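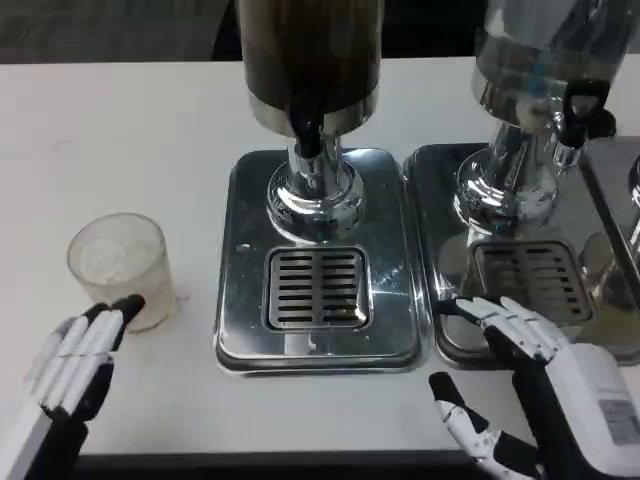
Cold brew going sour by mid-afternoon in a countertop dispenser

coughlan_k
Member
We fill at 6 am and by 2 pm the coffee tastes sharp and papery. Ratio is 60 g per 1000 g water, steeped overnight in the fridge, paper filtered. Grinder is an Eda on the second-coarsest setting. Room is warm in September. Is this oxidation or is my extraction off?

r_hennessy
Eight hours at room temperature. There is your answer. Keep the bulk cold and fill in small batches.

zestia30
Disagree, at least in part. Papery usually means the filter. Rinse it with hot water first. I would also strip the spout — old oil sits behind the seal and every cup passes over it.

r_hennessy
Seal oil would taste rancid from the first cup. OP says it is fine in the morning.

coughlan_k
Correct, first cups are clean. I rinse the filter already.

Manaia McKinnon
Moderator
Taste matters less than safety. Low-acid coffee should not stand warm all day. Check your local holding rules.

zestia30
Fair on the holding time. I still say pull the spout apart.

coughlan_k
Stripped the spout Tuesday, some brown film in it. Half fills from the fridge now. The 2 pm cup is better, still a bit sharp. Going one step coarser next.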